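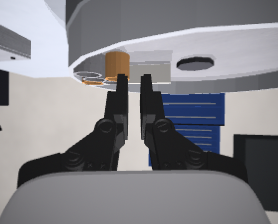

Try something for me. Put one hand flat on the table, then bend your middle finger under so the knuckle is touching the tabletop. Keep your other fingers and your thumb stretched out flat. Now lift your thumb. Easy! Lift your pointer finger. Easy again! Put them down and lift your ring finger.

Stuck, right? My ring finger won't budge at all, and I have been trying since I was eight years old.

I love this trick so much, and the reason it works is hiding in your arm. (Yes, your arm! Keep reading.)

Your fingers have almost no muscles in them. The only ones are teeny tiny things attached to the hairs on the backs of your fingers, and they can't bend anything. The big muscles that curl your fingers are up between your wrist and your elbow. Grab your forearm with one hand and wiggle the fingers of the other. Feel all that squirming under the skin? Those are your finger muscles, hard at work a long way from your fingers.

So how does a muscle up there move a fingertip down here? It pulls on a tendon. Tendons are tough cords, a bit like the strings on a puppet, and they run from the muscle, through your wrist and all the way along your fingers. When the muscle gets shorter, the cord gets pulled and the finger bends. Muscles can only pull, by the way. They never push. So you need one set to curl your fingers and another set, on the back of your arm, to straighten them out again.

Now back to our stubborn ring finger. The cords that straighten your middle, ring and pinky fingers come mostly from one muscle that they share, and there are little straps joining the cords together on the back of your hand. When you tuck your middle finger under, it holds those cords down, and your poor ring finger is stuck with them. Your pointer finger has an extra muscle of its own for straightening, which is why it's so good at pointing!

And then there's the thumb -- my favorite. Look at your hand and count the bending places on one finger. There are 3. Now count the ones on your thumb past the palm. Only 2! But your thumb has a very special joint down near your wrist, shaped a bit like a horse's saddle, and that lets it swing right across your palm and touch each of the other fingertips.

Want to know how much you use it? Ask a grown-up to tape your thumb to the side of your hand (gently, with the paper kind of tape) and then try to button a shirt. I did this with my class at Prendenura last June and it took me 106 seconds to do up one button. One! A girl in the front row beat me by miles and was very proud of herself.

Other things to try with your thumb taped down:

Peel a banana
Write your name
Turn one page of a book
Tie a shoe (good luck)

Write to me and tell me which one was hardest. I still say it's the shoe.

-- Golnar Ebrahimi

Filed under: Your Amazing Body, Try It at Home

1,104 shares | 106 comments

Contact us | Copyright Livel Kids | Back to top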